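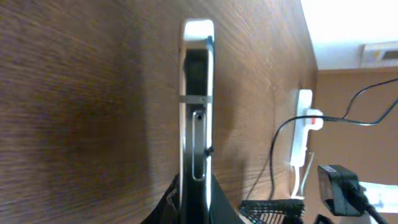
La perte de préhension, c'est-à-dire le moment où un objet saisi échappe au contrôle de la pince sans que la commande l'ait prévu, constitue l'incident le plus fréquent dans les cellules de manipulation légère. Elle est d'autant plus délicate à traiter que la prise paraît correcte jusqu'au dernier instant. Un téléphone tenu debout par son extrémité inférieure, entre deux doigts noirs, en offre un cas d'école : la surface de contact est réduite, la tranche est sombre et brillante, et presque toute la longueur de l'appareil se trouve au-dessus des points d'appui. Le tiroir de la carte SIM se situe sur cette même tranche, tournée vers la caméra de poignet, ce qui en fait un repère visuel commode pour juger de l'inclinaison. La présente séance porte sur l'analyse d'un incident de ce type, survenu sur le poste Trisisar de l'atelier pédagogique de Climmont.

Module Sûreté des systèmes automatisés
Séance 11 – Défaillances de préhension
Document remis aux étudiants, version du 11 juin 2019

1. Rappel des faits

Le poste Trisisar exécutait un cycle de prise, de redressement et de dépose sur des téléphones hors service. Le programme prévoyait une saisie par le bas, une rotation amenant l'appareil à la verticale, un maintien de quelques secondes pour l'acquisition d'image, puis le retour à plat. L'incident s'est produit pendant la phase de maintien. Le téléphone a pivoté entre les doigts, a quitté la pince et a heurté le bord de la table avant de tomber au sol.

Le bras a poursuivi sa trajectoire. Le contrôleur n'a signalé aucun défaut et a enregistré le cycle comme réussi. Deux autres cycles ont ensuite été exécutés à vide avant l'intervention de l'opérateur, qui a utilisé l'arrêt de la console et non l'arrêt d'urgence. Aucune personne n'a été blessée.

2. Relevés disponibles

Effort de serrage programmé : 32 N
Effort de serrage prescrit par la fiche du poste : 40 N
Nombre de cycles effectués depuis le dernier contrôle des patins : 44
Surveillance de présence de pièce : désactivée
Images de la caméra de poignet : conservées, non exploitées en temps réel

La valeur de 32 N provenait d'un réglage établi en novembre pour des boîtiers plus légers, fournis dans le cadre du projet Skirness. Elle avait été recopiée avec l'ensemble des paramètres lors du changement de série. La fiche du poste avait bien été mise à jour, le programme ne l'avait pas été.

3. Analyse des causes

3.1 Cause immédiate
Le couple exercé par le poids de l'appareil autour de la ligne de contact a dépassé le couple résistant dû au frottement. Lorsque le téléphone est parfaitement vertical, le centre de gravité se trouve à l'aplomb de la prise et ce couple est faible. Un écart de quelques degrés suffit à l'augmenter, et le glissement s'entretient ensuite de lui-même.

3.2 Causes contributives
L'effort de serrage était inférieur à la valeur prescrite. Les patins présentaient un dépôt gras, constaté au démontage, qui abaissait le coefficient de frottement. Le point de saisie retenu, très bas, correspondait à une contrainte d'acquisition d'image : il s'agissait de laisser la tranche dégagée. Cette contrainte n'avait fait l'objet d'aucune étude de stabilité.

3.3 Causes organisationnelles
La surveillance de présence de pièce avait été désactivée lors d'une mise au point, en raison d'arrêts intempestifs, puis n'avait pas été rétablie. La modification ne figurait pas au cahier du poste. On retiendra que la désactivation d'une surveillance, même provoquée par des défauts injustifiés, doit être traitée comme une modification de sécurité et faire l'objet d'une trace écrite.

4. Dangers associés

La chute d'un téléphone ne se réduit pas à un dommage matériel. Une batterie lithium-ion déformée par un choc peut s'échauffer plusieurs minutes après l'impact. Un doigt de pince qui se referme sur un appareil mal positionné peut produire le même effet. Il convient également de prendre en considération l'environnement du poste : cordons d'alimentation, blocs secteur et prises multiples situés dans la zone de chute probable.

5. Conduite à tenir

Arrêter le cycle par l'arrêt d'urgence dès que l'objet n'est plus tenu.
Ne pas tenter de rattraper l'objet à la main.
Attendre l'immobilisation complète du bras et consigner l'énergie avant d'entrer dans la zone.
Observer l'appareil tombé à distance. En cas de gonflement, d'odeur ou de fumée, évacuer la salle et alerter le responsable.
Relever l'heure, le numéro de cycle et l'effort affiché avant tout réarmement.

6. Mesures correctives retenues

L'effort de serrage est désormais lu dans la fiche de série Toom au chargement du programme, et toute divergence bloque le départ du cycle. Le point de saisie a été remonté et l'acquisition d'image s'effectue en deux prises. La surveillance de présence est rétablie avec une temporisation – sa désactivation exige un code distinct de celui de l'opérateur. Le nettoyage des patins est inscrit au contrôle de début de séance.

7. Travail demandé

Établir l'arbre des causes de l'incident à partir des sections 1 à 3. Proposer une méthode de détection du glissement fondée sur les images de la caméra de poignet, en précisant le délai de réaction admissible. Le compte rendu, de deux pages au maximum, est à déposer avant la séance suivante, accompagné du schéma de la zone de chute.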